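Falen Shared Workshop - Members' Forum
Builds and Projects > Robotics
Topic: Two-arm suturing rig, progress report and request for comments

bench_eltano
Wed 29 March

Members are invited to comment on the present state of the Eltano rig, which has occupied the rear bench under the project agreement approved last June. The project concerns a two-arm machine able to place and tie interrupted stitches in skin bought from the butcher. It is a hobby build. It has no medical purpose, and the project group has undertaken that it will never be used on a living person or animal.

The left arm is the older Briketti conversion with new wrist bearings. The right arm was built on site. Both are driven from one controller, and the operator sits at the adjoining desk with the screen and the two hand controls. The machine does not yet act on its own at any stage. A programmed routine for the wrapping of the thread is in preparation and will be tested on foam before it is permitted on the bench proper.

Total expenditure to date stands at 279 pounds, excluding the Briketti parts, which were already in the store.

The principal matters on which advice is sought are the lighting, the position of the wrist camera and the choice of needle.

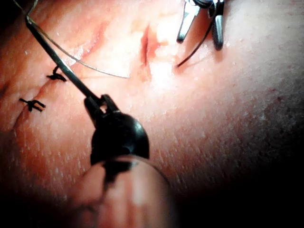

Wrist camera view, needle held in the driver, with the second instrument at top right.

The lighting is considered the most pressing of these. The glare immediately to the right of the open wound hides the surface at the very point where the operator needs to judge depth, while the lower right corner is almost black. The group proposes to replace the single lamp with a pair of smaller ones set lower and behind a diffuser.

Comments received within 8 days will be taken into account before any further parts are ordered.

overhead_gantry

Thank you for the report. I support the proposal on lighting in principle, but would ask the group to try a polarising filter first. Moist surfaces will return a highlight from a diffused lamp as well, only a larger one. A sheet of polarising film over the lamp and a second piece over the lens, turned until the highlight fades, would cost very little. The workshop store holds offcuts of the film in the drawer marked Org.

mill_rota

I wish to record an objection concerning the camera. The shaft of the needle driver takes up a large part of the lower view and is badly out of focus. The operator is therefore giving up a good share of the image to a part of the machine which conveys nothing. In my opinion the camera should be taken off the wrist altogether and fixed to the bench frame.

bench_eltano

The objection is noted. The group does not accept that a fixed camera would serve better. An earlier trial with a camera on the bench frame was abandoned when the arms repeatedly came between the lens and the work. The wrist position keeps the jaws in view in every posture. It is accepted that the bracket should be moved outwards, and a longer version has been drawn.

mill_rota

A longer bracket will add weight at the worst possible place, and the bearings in that wrist are not generous. I should be grateful if the group would publish the load figures before the bracket is printed. My objection to the wrist position stands.

quiet_lathe

On the question of the needle. The one shown is straight. For work through skin lying on a flat support, a curved needle is the normal choice, as the wrist can then turn about its own axis and bring the point up on the far side. With a straight needle the group will have to lift the edge of the wound or approach at a shallow angle, and both demand more of the second arm. I would advise changing this before the wrapping routine is written, as the routine will depend upon it.

bench_eltano

The advice is welcome and the group is divided upon it. The straight needle was adopted because it is far easier to grip repeatably, the jaws having no tendency to roll it. A curved needle turned in the driver during the first trials and had to be reset by hand on almost every stitch. Grooved jaw inserts have been suggested as a remedy. Should a member have experience of cutting grooves at that size, the group would be glad of assistance.

quiet_lathe

I can cut the inserts. Please leave a spare pair of jaws in my tray together with the needle you intend to use. I will need roughly 3 weeks.

overhead_gantry

May I also ask about the knots? The pair on the closed incision look tidy, with the ends trimmed short. Were these tied with the instruments throughout, or finished by hand? The report is silent on the point and it has some bearing on the claims made for the rig.

bench_eltano

Both were tied with the instruments under operator control. The ends were cut by hand with scissors, as neither arm carries a cutting tool at present. The report will be amended to say so.

store_and_benches

A reminder on behalf of the workshop. Skin and other butcher's material must be removed from the premises on the day of use, and the bench must be wiped down with the disinfectant provided under the sink. Needles are to be placed in the yellow container and on no account in the general metal scrap. The food refrigerator in the kitchen is not to be used for test material, wrapped or otherwise.

bench_eltano

Understood. The group has its own cool box and will label it accordingly. The load figures requested by mill_rota will be posted in this topic once the wrist has been weighed with the new bracket drawing taken into account. Printing of the bracket is suspended until then.

mill_rota

That is satisfactory. Please include the cable in the weight.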